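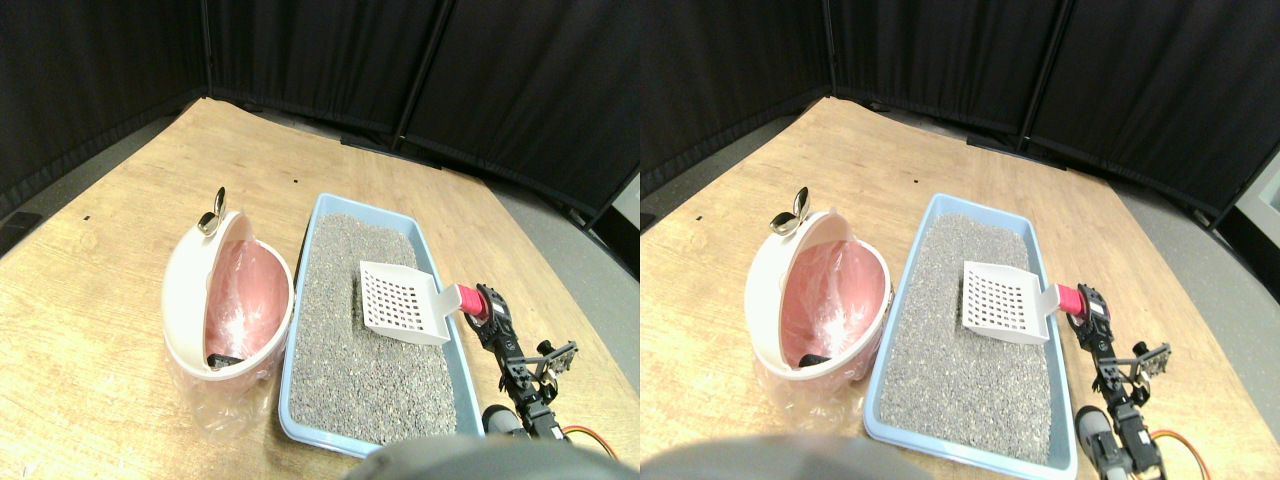

Student Projects > Robotics > Litter Tray Team

Our group picked the litter tray job back in September, mostly because Jong-dae Tak has cats at home and wouldn't stop talking about it! The idea is simple enough – the arm holds the scoop, sifts the tray and empties it into the bin. We collected 90 practice runs at Ferthorpe and kept 80 of them for training. Turning the scoop level over the bin is still the hard part, and we'd love more time on it.

Contact the Ferthorpe robotics club | Back to top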